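Lutari は、屋内の壁色と塗り仕上げの呼び名を集めた日本語の語彙データです。内装の見積書や色見本帳で使われる表現をそろえる目的で作りました。収録は1,874語、形式はUTF-8のCSVです。

## ファイル

- `terms.csv` 本体
- `variants.csv` 表記ゆれの対応表
- `notes.md` 採録を見送った語とその理由

## 列

| 列名 | 内容 |
|---|---|
| `id` | 通し番号。欠番あり |
| `term` | 見出し語 |
| `yomi` | よみ(ひらがな) |
| `group` | 色、質感、下地、道具のいずれか |
| `source` | 採録元の略号 |

`source` の略号は `RS` が Risia の社内用語集、`CL` が Clurita の見積書控えです。どちらも固有名と金額を除いてから渡してもらいました。

## 色と質感の分け方

「えんじ」「深緋」のように色だけを指す語は `色` に入れます。「むら仕上げ」「たたき」など、表面の見え方を指す語は `質感` です。「赤むら」のような複合語は分割せず、後ろの要素に合わせて `質感` としました。
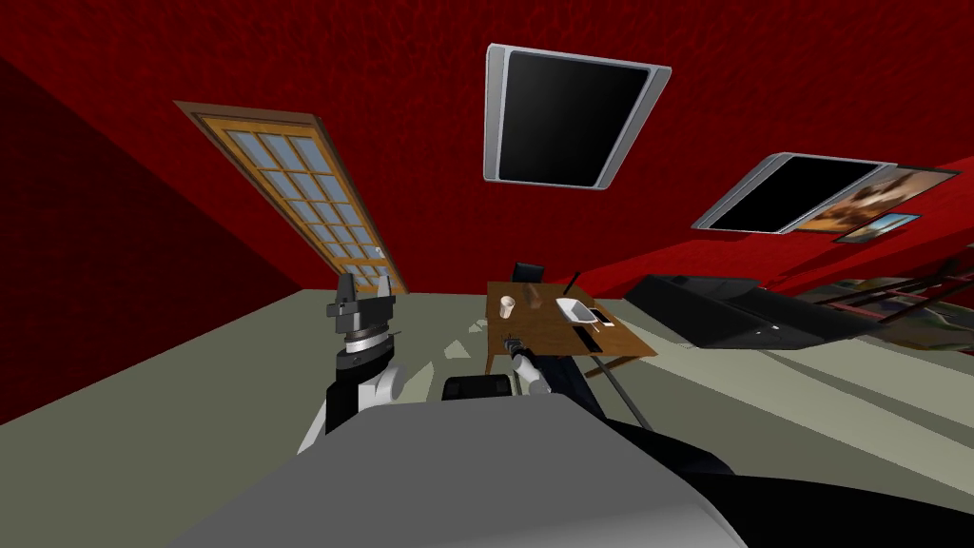
*図1 むらのある濃い赤の壁(CG)*

同じ壁でも、陰になった面と明るい面で別の色名を選ぶ人がいます。Lutari では照明の条件を記録していないため、色名から測色値への変換には使えません。マンセル値の列は第2版で削除しました。

## 表記ゆれ

「漆喰」と「しっくい」、「珪藻土」と「けいそう土」などは `variants.csv` にまとめています。見出しは採録元で多かった表記です。送り仮名の違い(「塗り壁」「塗壁」)も同じ扱いです。読みが二通りある63語には、`yomi` にスラッシュ区切りで両方を入れました。

## 既知の問題

- 道具の語が少なく、左官ごての種類は特に抜けが多い
- 外装用の語が一部残っている
- Excelで直接開くと文字化けすることがある。読み込み時にUTF-8を指定する

## 更新

2月の更新で `group` の値を英語から日本語に変えました。旧版の値を参照しているスクリプトは修正が必要です。旧値との対応は `notes.md` の末尾にあります。

## 担当

語の選定は Feven Dinsa、よみの確認と変換スクリプトは Recep Baysal。誤りの報告には `id` と修正案を書いてください。

## ライセンス

CC BY 4.0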